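Food Systems and Society, Unit 4
Notes for the session: How sauces became standard

Please read these notes before the seminar. They do not replace the reading, but they tell you what I want you to look for in it. The workshop text from Calter is in the course folder, the second file.

1. What was ketchup before tomatoes?

Many students arrive with the idea that ketchup means tomato. For a long time it did not. English cookbooks of the eighteenth century give the name to thin, dark, salty liquids made from mushrooms, walnuts or small fish. The word probably came to English through trade in Southeast Asia, where similar words were used for fermented fish sauces. The exact path is still discussed, and I ask you to write "probably" in your essays also.

Tomato versions appear in print in the early nineteenth century, in the United States. They were still home products, made at the end of summer, when there were more tomatoes than a family could eat. September was the heavy month for this work. The sauce was strained, boiled down, spiced and put away for winter.

2. From kitchen to factory

Three problems had to be solved before the sauce could be sold far from the place where it was cooked: spoiling, thickness and trust. Spoiling was first handled with preservatives such as sodium benzoate. Later, makers used riper tomatoes, more vinegar and more sugar, and the preservative was no longer necessary. The sauce became thicker and sweeter, and this is the taste we now call normal.

Trust is the part students forget. A buyer could not know the cook any more, so the container had to speak for the product. Glass showed that the sauce was clean. Later came the soft squeeze bottle, and with it a shape and a color that even small children connect with one food. 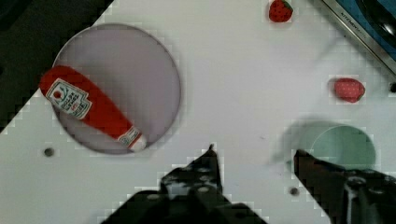

Zustell objects to this whole way of telling it: the bottle gets too much credit, and the sugar gets too little. In this view people came back to the factory sauce for its taste, and the package only helped them find it again. I think the objection is fair for the period after 1900 and weaker for the years before. Prepare one argument for each side.

3. Eating together and the shared bottle

A bottle on the table is a small social fact. Salt and sauce are among the few things in a meal that each person adds alone, after the cook has finished. In some homes this is polite and in others it is almost an insult. Adeleke describes a factory canteen at Irnthorpe where 244 workers were served in two sittings, and where the sauce was the only choice a worker could make about the meal. The chapter is short — read all of it, also the footnotes.

Note the numbers. Of the 57 people interviewed, 33 said they put sauce on the food before tasting it. Adeleke does not call this a bad habit. The argument is that the sauce made every meal predictable, and predictable food was restful after a long shift.

Questions for the seminar:

Which foods in your own home does each person finish alone at the table?
Does the cook mind?
What changes when the sauce comes in single packets and there is no bottle to pass?

4. Bowls, cups and portions

The second half of the session is about size. Dishes teach us how much is enough. A cup is a unit in American recipes, but it is also an object, and the two do not always agree. When you read an old recipe, ask first which cup the writer had in the hand. For the written exercise you will convert one recipe to metric weights and explain each decision in roughly 200 words.

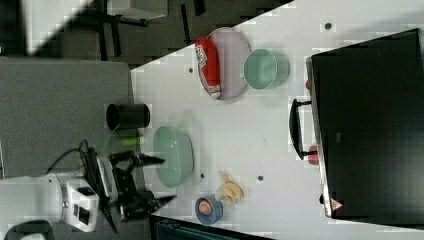
Calter, Jun 24, 2021

The workshop text begins with this dateline, and you should cite it in that way. It reports on a day when participants served themselves the same soup in dishes of different width, and then discussed what looked like a full portion. The group was small, so do not use it as proof of anything general. Use it as a source of good questions.

Two points are useful for us. First, participants judged the portion by how much of the rim was still free, and depth hardly entered the discussion. Second, people who cooked every day were not better at guessing than the others, although they were more sure of themselves.

For the next session, bring one recipe from before 1950 with at least one unclear measure in it. A teacup, a lump, butter the size of an egg — all of these are welcome. Write the source on the same page.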